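Tables, tumblers and a shared room: Lies Goossens on furnishing Cledley

Lies Goossens chose the furniture for the second-floor workroom at Cledley. She spoke with Chi-keung Hsu about tabletops, carpet and drinkware.
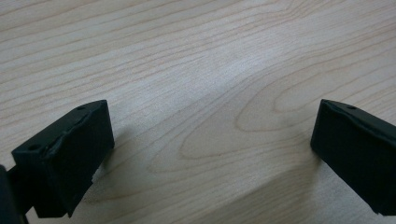
Goossens specified the tables first. "I wanted a pale top with a low sheen," she said. The budget was $138 per table, from the supplier Brulby. Light wood was her preference over white because dark objects, such as the black blocks held above it, keep a clear outline. "You can find a screw on it."

Drinks are allowed if the cup is steel and stands flat.

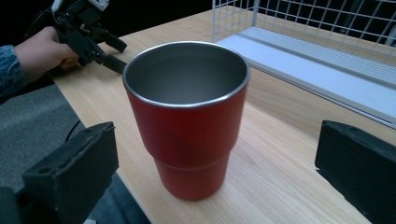

Photo: Jilar

The red tumbler narrows toward the base. Hsu asked whether that makes it tip. "Half full, no. Full, be careful near the edge," Goossens said. Dark gray carpet was picked to reduce noise.

Cleaning is done by hand, with a bottle brush. "Look at the bottom, where the wall curves in. Residue stays there."
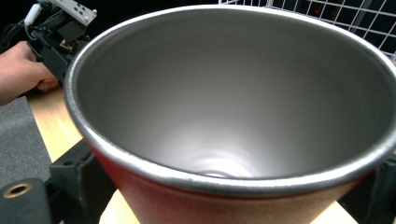
Wear and upkeep

Tops are wiped with a damp cloth, along the grain. Goossens inspects them every February and has replaced two. "Rings I can live with. Swelling at a joint I can't."

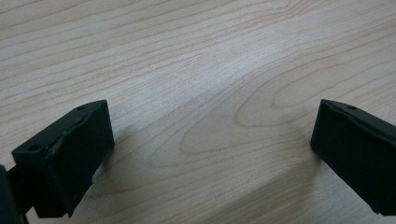
Tabletop grain, with reflected light near the middle.

Last updated: 2025-01-19
Contact | © Jilar | Back to top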